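# Litberg (map archive)

**Litberg** is a web-based archive of scanned maps that lets readers lay an old map sheet over a present-day street map and compare the two. It was created by the programmer Gus Dvorak and the map librarian Wael El Idrissi, and is maintained by Corneso, a small software firm. The site is free to browse. An account is needed only to upload or correct material.

## History

Litberg began as a side project for sorting the town plans of Vavar, a river port whose street names had been changed several times. The first public version covered only the old harbor district and held 48 sheets. Coverage was later extended to the neighboring valley of Anghel, where many farm boundaries had never been drawn on a modern map. The oldest item in the collection is a hand-drawn survey of the Vavar waterfront dated 1495.

## Features

Each sheet is fixed to the modern map by means of control points, usually church towers, bridges or street corners that appear on both. A slider changes the transparency of the older layer. Readers may search by street name, including names no longer in use, or by the year a sheet was drawn. Up to 2 historical layers can be shown at the same time.

Sheets with too few reliable control points are listed in a separate index and cannot be overlaid. Most of these are sketch maps drawn without a consistent scale.

## Contributions

Registered users may submit scans together with a statement of source and, where known, the name of the surveyor. Submissions are checked for duplicate sheets and for copyright status before they are published.

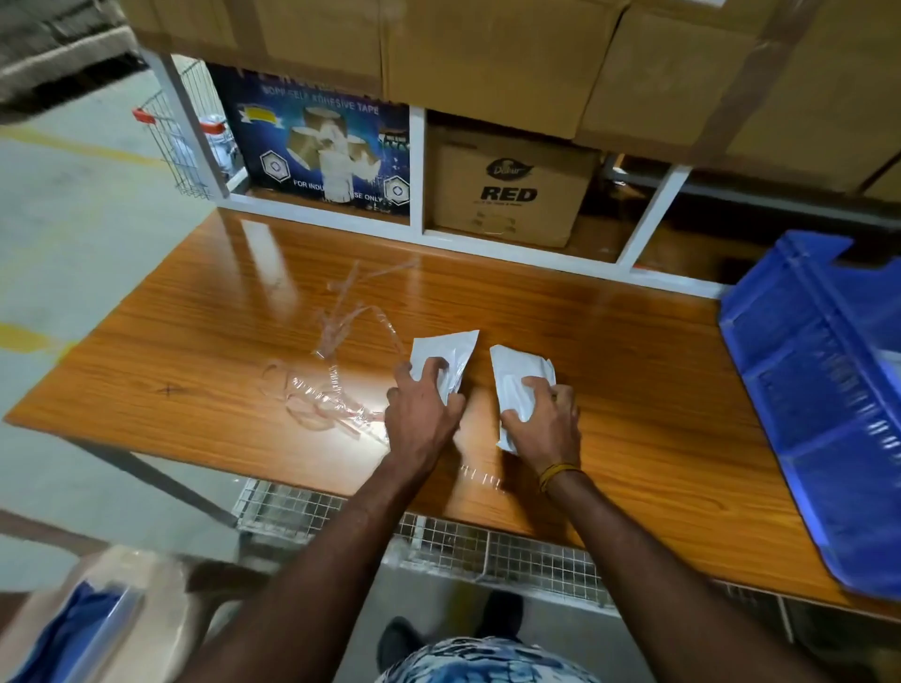
Corrections to control points follow a similar process. A proposed change remains open for comment for 90 days, after which an editor accepts or declines it. Earlier placements are kept in the sheet's history and can be restored.

## Reuse

Scans of works in the public domain may be downloaded at full size. Other sheets are shown at reduced resolution, with the terms of the lending institution printed beneath the map.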